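Gornosis Releases Gramine 6, Planning Software for Robots That Work Around Drawers and Shelves

PRERVILLE, December 21, 2021. Gornosis today released Gramine 6, a new version of its task planning software for single-arm robots. The release adds a planner for drawers and other storage furniture, a rewritten grasp module for soft packaging, and a log viewer that lets developers step through a task one decision at a time.

Earlier versions of Gramine treated a drawer as a fixed object. A developer had to write a separate routine for opening it, another for reaching inside and a third for closing it again. In Gramine 6 the drawer is part of the plan. The software keeps track of how far each drawer is open and checks that the arm can reach in without touching the front panel or the drawer above.

"Most of our support requests were about furniture," said Vibeke Thoroddsen, head of product at Gornosis. "People could get an arm to pick something up from a table. Then they wanted it to go in a drawer, and they had to write all of that themselves." 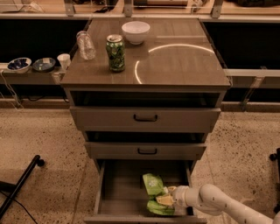

The grasp module was rebuilt for items that change shape when they are held, such as snack bags and pouches. It now updates its estimate of the item's outline after the fingers close and passes that estimate to the motion planner. Cans, bottles and bowls are still handled by the rigid-object model from the previous version, and existing settings for those items carry over.

Gornosis tested the release on a set of 112 household tasks written by its engineering team. Each build was run through 3,000 trials before it was approved. The task definitions are included with the software, and customers can edit them or add their own.

"The log viewer came out of that testing," said Deming Fan, who leads the planning team. "We needed to see why the planner picked one grasp over another, so we built a tool for ourselves. It was useful enough to ship."

The engineering firm Guo has been using a preview build since September. Rok Karagiannis, a controls engineer at Guo, said the move from the previous version took his group eight days, most of it spent replacing custom drawer code.

Gramine 6 is available now to all customers with a current license. Projects made in the previous version open without conversion, but custom drawer routines must be turned off before the new planner is enabled. A migration guide is included in the installer.

Media contact: Daiane Xavier, Gornosis, Prerville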